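Bad gripper data, and how long it took me to notice

Nov 13, 2024

I lost most of a batch of recordings last month and I want to write it down while I still remember the order of things. If you record manipulation data by hand you may have the same fault sitting in your own files.

Some background for anyone who hasn't read the older posts. I've been working on Jiletti since May. It is a packing project: put mixed household goods into an open carton, large ones and small ones, without crushing the dividers. We record with two hand-held grippers, one per hand, and each one logs its camera, its pose and how far the jaws are open. The recordings go into Cistetti, our logging tool, and the trained policy runs on a two-armed bench robot we call Brusar.

The goods for this batch were a long plush cushion and a few small things in white plastic. The cushion is the easy one because it forgives almost any grip. The long thin handles are the hard ones, because if the jaws stop even a little too wide the thing swings when you lift it.

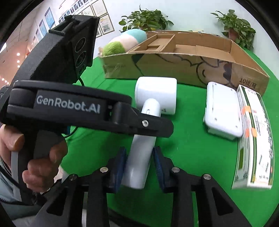 The first sign of trouble was on Brusar, and I misread it. The policy would come down over a handle in the right place, close partway and then lift. The handle stayed on the table. The arm would carry nothing across to the carton, open its jaws over the carton and go back for the next item as if all was well. It did this with the left arm only.

I blamed the arm. I checked the motor current limit on the left jaw, swapped the pads, then swapped the whole jaw assembly from right to left. No change. That used up two days. I also retrained once with a different seed, and I can't defend that one. I was tired and it was something I could start before going home.

On the third day I did what I should have done first and replayed a raw recording on the bench with no policy involved. Same result. The arm closed partway and lifted nothing. So the fault was already in the recording, and the robot was doing what it had been told.

I plotted the jaw opening for both hands over one full episode. The right hand looked normal: open, closed on something, held flat, open again. The left hand had the same shape, but it never went below a certain value. When the person squeezed, the number came down, hit a floor and stayed there. When they let go it went back up. On a plot of the left hand alone you'd take it for someone holding a fat object. You only see the problem when you know the object was thin.

The cause was dull. Each gripper has a calibration file with a fully open value and a fully closed value. When we moved to the Karpenko building I recalibrated both. On the left one I must have had something between the pads when I saved the closed value, maybe a fold of tape, maybe my own finger. From then on the software took that position as fully closed, and it clamped anything tighter to the same number. It didn't warn about clamping. It was written (by me) to cut off sensor noise at the ends of the range, and it did that without a word.
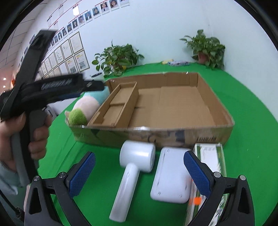
Carton and goods on the recording table, with both grippers out.

Then I had to work out how much was spoiled. The batch was 100 episodes. Any episode where the left hand only touched the cushion was fine, since the cushion never let the jaws close as far as the false floor. Same for the ones where the left hand pushed a divider aside with open jaws. Anything with a left-hand pinch on something thin was bad, and that was most of them.

I looked at repairing the data. The trouble with clamping is that the real number is gone. You can guess it from the camera, as the pads are always in view at the bottom, and I tried that for an afternoon. It worked when the jaws were over plain green table. Over brown cardboard, with dark pads in the shadow of a box wall, it was bad enough that I'd have been swapping one wrong number for another. I gave up and marked those episodes as rejected.

There is a safety side to this too, and it bothers me more than the lost time. The error happened to go in the harmless direction. The robot closed too little. If I had saved the closed value with the jaws past their normal stop, or mixed up the two files, Brusar could have closed too hard. We have a force limit on the arm for that reason, but the limit was set for goods, and people reach into that carton to reset it between runs. I've now lowered it and put a hold switch on the reset step, so the arms are unpowered while a hand is in the work area. It should have been like that from the start.

What changed on the recording side:

Calibration is now checked at the start of every session. Close both grippers on nothing, then on a steel spacer, and compare the readings with the known width. If either one is off, Cistetti refuses to start.

Clamped samples are counted and shown at the end of each episode. A few are normal. A long flat run at the limit gets the episode flagged.

One episode out of every six is replayed on the bench the same day. It's slow and people don't like doing it, me included, but it would have caught this fault on the first morning.

The plot of both hands goes up on the screen after each take - no clicking around to find it.

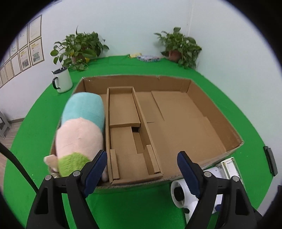
A reader of the draft pointed out that the spacer check only proves the reading at two widths, and asked what happens if the sensor is off somewhere in the middle of its travel. On their own rig a worn gear gave good numbers at both ends and bad ones halfway. They now use a stepped block with several widths and read every step, and they said it adds less than a minute.

I hadn't thought about the middle of the range at all. I've had a stepped block cut with 3 widths and it goes into the startup check this week. The left gripper passes so far. The right one reads slightly wide on the middle step, and I don't know yet if that's wear or if it has always done it, so I'm going back through the older sessions before we record anything else.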